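Taped grid gets the packing tables ready for the fruit plate sale

March 6, 2024. By Carla Mahasneh
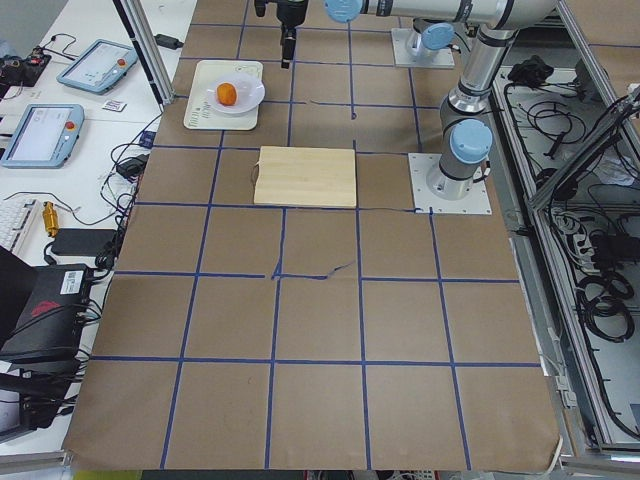 One small orange fruit on its plate, with the cutting board close by on the papered table.

I stopped in at the Semaan hall on my lunch break, meaning to stay ten minutes, and ended up there most of the afternoon (my own fault, I asked about the tape). The spring fruit plate sale is coming up and the setup crew has a new way of laying out the tables. They cover the top with brown kraft paper and then run dark blue tape over it both ways, so you get a grid of squares to work on.

It was Noura Rawashdeh's idea. Last year everybody just put things down wherever there was room, and by midmorning you couldn't find a knife or a clean plate if your life depended on it. Now the cutting board gets its own spot, lined up with the tape, and the tray with the serving plate goes behind it and off to the left. "If I reach for the board with my eyes closed, I want it to be there," Noura told me. She has been cutting fruit for this sale longer than I've lived in town, so I wasn't going to argue!

The practice plate couldn't be simpler. It's a round, shallow white one on a white tray, with a single piece of fruit sitting right in the center. I do love how bright that orange looks against all the white. The real plates will have a lot more on them, of course. Imad Chidiac is taking the orders and he had 356 on his list when I left, up from 71 the first time they did this, and he was still typing. Each plate is going for 12 dollars, same as last year.

The board is a plain pale wood one, and there was a bit of a debate over whether to stick with wood or go to something thinner and lighter. Samer Moussa wanted lighter. Noura wanted wood. We're having wood.

As for the paper, it comes off a big roll that Vivato, the frame shop on the corner, let the sale have for nothing. Gwendolyn Strickland did most of the taping and says the trick is to do all the long strips first and only then go across. She lets the paper hang a little over the front of the table so there's no loose edge to catch your sleeve on. I tried a strip on a spare piece at home that night and mine came out crooked twice, so I have new respect for Gwendolyn. When a sheet gets sticky the whole thing can be rolled up and thrown out, tape and all, and a fresh one goes down.

Orders close at the end of this month and there's a second sale planned for May, when Imad hopes the apricots will be better and cheaper. If you want your plate without melon, write it on the order form, please, because last year people told whoever happened to be standing at the door and then were surprised to get melon. Pickup is at the side entrance from 2 until the plates run out. Bring a flat bag or a box if you have one, the plates tip over in the tall kind.

They could still use some extra hands for peeling on the morning of the sale. You can leave your name with Samer at the hall, and bring your own apron.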